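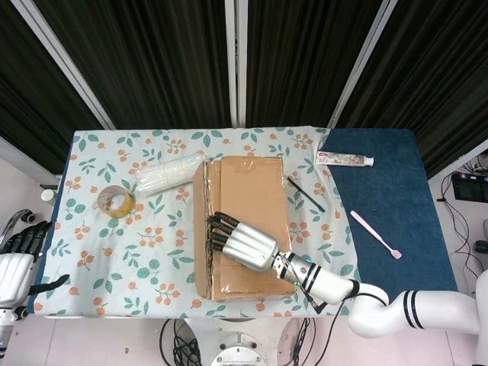
Bondholm Table Protector Pad

Home > Kitchen and Dining > Table Linens and Pads > Table Pads

Item BH-101
Made for Bondholm by Barkoleck Mills
In stock. Usually leaves the warehouse in 2 working days.

Select size
Select color
Add to cart
Add to wish list

Overview

The Bondholm Table Protector Pad is a cushioned pad that sits between a tabletop and a tablecloth. It protects the finish from heat, spills and knocks, and it stops the cloth from sliding when someone leans on the edge. It can also be used by itself as a work surface for sewing, homework, wrapping parcels or potting up seedlings.

The pad is made in three layers. The top is a brushed polyester that grips fabric. The middle is a dense felt that takes up the force of a dropped fork or a heavy dish. The back is a thin foamed vinyl that stays put on varnished, painted and laminate tables without glue or suction cups.

It is sold in ready-cut sizes for rectangular, square, round and oval tables. It can be trimmed at home with ordinary scissors. The cut edge does not fray and does not need to be hemmed.

What's in the package

One table pad, rolled on a cardboard tube
One care card
One paper strip for checking the drop of your cloth

Tablecloths are sold separately. See the Konstantinidis range of printed cottons and the Barkoleck plain linens.

Sizes

Rectangular, small: 36 x 48 inches
Rectangular, medium: 42 x 60 inches
Rectangular, large: 42 x 84 inches
Square: 40 x 40 inches
Round: 48 inches across
Oval: 52 x 70 inches

Pads are cut flat and do not have a drop. All sizes may vary by a quarter inch either way.

Colors

Cream, light gray, dark blue, forest green. Round and oval pads come in cream and light gray only.

Choose cream or light gray if you use thin or pale cloths. The darker colors can show through a light cotton, especially where the cloth is stretched over a corner. With a heavier cloth or a lined one, any color will do.

How to measure your table

Measure the top only, from edge to edge, and leave out any lip or molding that curves down. Measure the length in two places, as older tables are often not square. Use the shorter of the two numbers.

If your table has leaves, decide first how you use it most. A pad cut for the full length can be folded under at one end when the leaves are out of the table, but the fold will make a ridge. Many customers buy a medium pad for every day and a large one for holidays. Two pads can also be laid end to end. Butt the edges together and do not overlap them, or glasses will rock on the seam.

For a round table between sizes, order the larger size and trim it. Lay the pad face down on the floor, turn the table over on top of it with someone to help, draw along the edge with chalk, and cut just inside the line.

Choosing a cloth to go over it

Most people like a drop of 6 to 10 inches on each side for a kitchen table. Add twice the drop to the length and the width of the table to get the size of cloth you need. A table 42 x 60 inches with a 6 inch drop takes a cloth 54 x 72 inches.

Cotton and cotton blends hold best on the pad. Linen is nearly as good. Oilcloth and wipe-clean vinyl will lie flat but may stick slightly in hot weather, so lift them now and then. Lace and open weaves work well over cream.

Heat

The pad is suitable for plates, serving bowls, mugs and teapots. It is not a trivet. Pans straight from the stove or oven should stand on a trivet or a board, even with a cloth over the pad. Do not iron on the pad. The foamed backing can soften under an iron and leave a print of its texture on the table.

Spills

The backing is waterproof. The top and the felt are not, and will hold a spill until they are dried. Lift the cloth, blot the pad with a dry towel, then stand it over a chair back or a railing until the felt is dry all the way through. Putting a cloth back on a damp pad may cause mildew spots.

Coffee, wine and tomato should be dabbed with cold water and a little dish soap as soon as you can get to them. Set stains in the felt cannot be fully removed. They do not affect how the pad works.

Care

Wipe with a damp cloth and mild soap.
Do not machine wash.
Do not tumble dry.
Do not bleach.
Shake or vacuum the top to remove crumbs.
Store rolled with the soft side out. Folding leaves creases that take a long time to drop.

A new pad may curl at the ends from being on the tube. Lay it soft side down overnight, then turn it over. In a cold room this can take longer. A few heavy books on the corners will help.

New finishes

Wait until any new varnish, lacquer, oil or paint is fully cured before putting a pad on it. Dry to the touch is not cured. Check the can, and if the can gives a range, go by the longer time. We also suggest lifting the pad once a month so the wood under it gets some air and light. Wood that is always covered will stay lighter or darker than the rest of the table.

Do not use the pad on a wax finish. The backing will dull it.

Specifications

Thickness: 3/16 inch
Top: brushed polyester
Core: polyester felt
Backing: foamed vinyl, no latex
Edge: cut, unbound
Weight, medium: 2 lb 13 oz
Warranty: 2 years against splitting or peeling of the backing

Questions from customers

Can I use it outdoors?
Yes, in dry weather. Bring it in at night. Sunlight will fade the darker colors, and the backing gets brittle if it is left out through a winter.

Does it smell when it's new?
There is a light vinyl smell when the roll is opened. It goes after a day or so in an open room.

My table has a glass top. Will the pad mark it?
No. Wipe the glass dry before laying the pad down. Moisture trapped under it can leave a haze, which comes off with window cleaner.

Can I cut a hole for an umbrella pole?
Yes. Cut a slit from the nearest long edge to the center, then cut the hole. The slit will close up when the pad is flat.

Is it the same as the Hovis pad you used to sell?
No. The Hovis pad was thinner and had a flannel back. It has been discontinued. If you are replacing a Hovis pad, measure your table again and do not order by the old size number, as the Hovis sizes included a drop.

Do you cut to special sizes?
Not at present. The largest pad we carry is 84 inches long.

Shipping and returns

Small, square and round pads ship in a 6 inch tube carton. Large and oval pads ship in a longer carton and may come separately from the rest of your order.

Uncut pads can be returned within 30 days in the original tube. Trimmed pads cannot be returned unless there is a fault in the material. If a pad arrives with a crushed end, let it lie flat for a full day before you contact us. Most dents in the felt come out.

The shop closes for stock count at the end of December. Orders placed during the count are packed in the order they came in once we reopen.

Goes well with

Konstantinidis Printed Cotton Tablecloth, 54 x 72
Barkoleck Plain Linen Tablecloth, 60 x 84
Bondholm Tablecloth Clips, pack of 6
Bondholm Cork Trivet, round
Barkoleck Napkins, hemmed, set of 6

Back to Table Pads
Size guide
Contact us
Store hours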